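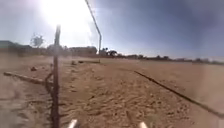 I have heard the phrase "blank canvas" so many times this month that I've started writing it down. Petden used it twice in one email. What they are selling is dirt. Ruts, lumps, pebbles, and a sun that gets you right in the eyes if you stand facing the wrong way.

I went out to the Drodovholm lots again in February to see whether I was being unfair. The brochure calls the ground "ready to build." Ready for whom? The soil is loose and sandy on top, and I'd like to know what is under it before I hand over a deposit. I asked for a soil report and got a color rendering of a patio. The patio had a fire pit.

There is an old beam lying out there, gray and weathered, and a dark post with a brace leaning off it. I asked if the post marks the lot line. The sales office said it "may be indicative." I don't know what that means and I doubt they do either.

Then there's shade, or the lack of it. The trees are way in the back and they don't belong to the lot. Binix, the landscaping outfit Petden keeps pushing, quoted me for 13 young trees and said I'd have "meaningful canopy" in 4 years. I have planted trees before. In 4 years you have a stick with opinions and a hose bill.

My sister-in-law thinks I'm being a grump and that every neighborhood starts out this way. Maybe so. Ours did, I guess, though by the time we bought there was a sidewalk.

I've asked for three things in writing: the soil report, where the water drains, and who grades the ruts out. So far I have the patio picture and a coupon for a Hellström bench.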